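Drandthorpe Technical Centre – Community Forum
Board: Visits and Open Days
Topic: Robotics open day, jar and tray demonstration – feedback and questions

Posted by: Visits_Desk (Moderator)
The Centre thanks all members and guests who attended the robotics open day on 4th January. We received 80 visitors, admitted in groups of up to 12, and the demonstration was given seven times.

Members are invited to use this topic for comments on the Flatetar room, where visitors were shown how hand-held grippers are used to record everyday tasks. Comments on parking and on the tea room should be placed in the general topic. Questions of a technical nature will be passed to Perihan Soylu, who led the demonstration.

Posted by: harrowgate_model_eng
I attended with the second group on behalf of our society and wish to record our appreciation. The explanation was clear and the staff were courteous to our younger members, two of whom asked a great many questions.

I would, however, raise one point for consideration. The programme described the session as "robots at work in the home". Our members had understood from this that a robot would be carrying out the work. The grippers were held and moved by a person throughout. I believe the wording should be revised before the next event.

Posted by: Visits_Desk (Moderator)
Thank you. The wording of the programme was ours and the comment has been noted. A view from one of the grippers is attached for members who were unable to come.

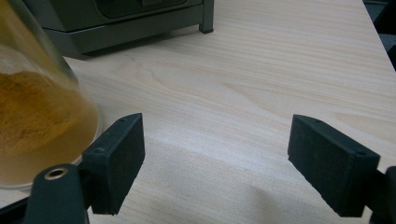

View from the hand-held gripper, with the container of powder at the left.

Posted by: T_Bilgin
I must respectfully disagree with the previous member. The purpose of the session was stated at the door and again on the printed sheet. A person performs the task with the grippers, the movements and camera views are recorded, and those records are later used to teach a machine. To my mind this is a proper part of robotics and deserved its place in the programme. Visitors who came only for a moving arm could find one in the Cluller hall, where the sorting line ran all afternoon.

Posted by: harrowgate_model_eng
I do not dispute the value of the work. My remark concerned the title only. A family travelling some distance on the strength of a printed programme is entitled to know what it will see.

Posted by: second_shift
May I ask what the task was intended to be? From the back row I could see very little of the table, owing to the persons in front.

Posted by: P_Soylu (Demonstration Staff)
Good afternoon. The task given to visitors was to have the three jars standing in the tray, using the two grippers and without touching the jars by hand. The jars have different caps, and one has a pouring lip, so the hold has to be considered afresh for each of them.
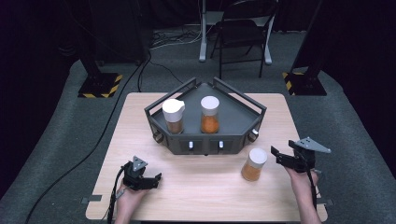
Two jars in the tray and the third on the table in front of it.

Each turn was limited to six minutes. I accept the comment about the back row. We are considering a raised platform, or a screen showing the camera view, for the November open day.

Posted by: second_shift
Thank you for the full reply. A screen would be welcome. I would ask that it be placed above head height.

Posted by: KL_Retired_Fitter
I took a turn with the grippers and found them harder to use than I had expected. One has a good feel for the handle but very little for the jar. I closed the fingers too early on my first attempt and had to begin again. The gentleman after me managed it with no trouble at all.

I should also like to ask about the fingers themselves. They are broad and flat with small holes along the top edge. Are these for fixing different pads, and would a softer facing not be better for a smooth jar?

Posted by: P_Soylu (Demonstration Staff)
The holes do allow other parts to be fitted. Softer pads have been tried on our bench. They held well, but they wore quickly and the recordings made with a worn pad did not agree with those made with a new one. For the open day we chose the plain fingers.

For members who have asked, the close view below gives a fair idea of their form. The brass insert at the lower left is on the mount.

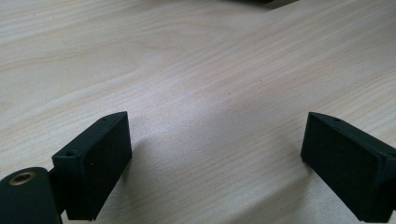 Posted by: T_Bilgin
I remain of the opinion that softer pads merit another trial. Wear can be recorded and allowed for. A jar dropped in front of visitors is a poorer outcome than a set of pads changed at midday.

Posted by: P_Soylu (Demonstration Staff)
It is a reasonable view and is shared by one of my colleagues. I do not share it at present, though I am content to be shown otherwise. Should you wish to bring your own pads to the November event, please write to the Visits Desk in advance so that they can be checked.

Posted by: mother_of_three_D
Could the Centre confirm whether the tray can be purchased? My daughter wishes to make a similar exercise for her school club. She has drawn it from memory with five sides and rails at the back, but is unsure of the knobs on the front.

Posted by: P_Soylu (Demonstration Staff)
The tray is not sold. Your daughter's memory serves her well. There are two small white knobs on the front face, one to each side of the centre, and the rails rise along the two back edges. The view attached, with all three jars in a row, should assist her. An ordinary shallow box would be quite sufficient for a school club.

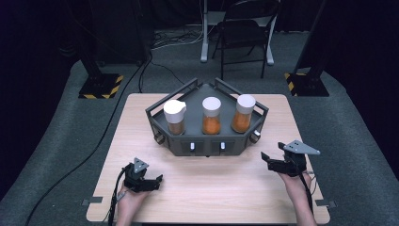 Posted by: Visits_Desk (Moderator)
A summary of the points raised has been passed to the events office. The session will be listed in future as "Teaching by hand: recording tasks for robots" – members with objections to the new title may reply below.

Posted by: harrowgate_model_eng
No objection. Our society would like to reserve 12 places for November, if bookings are open.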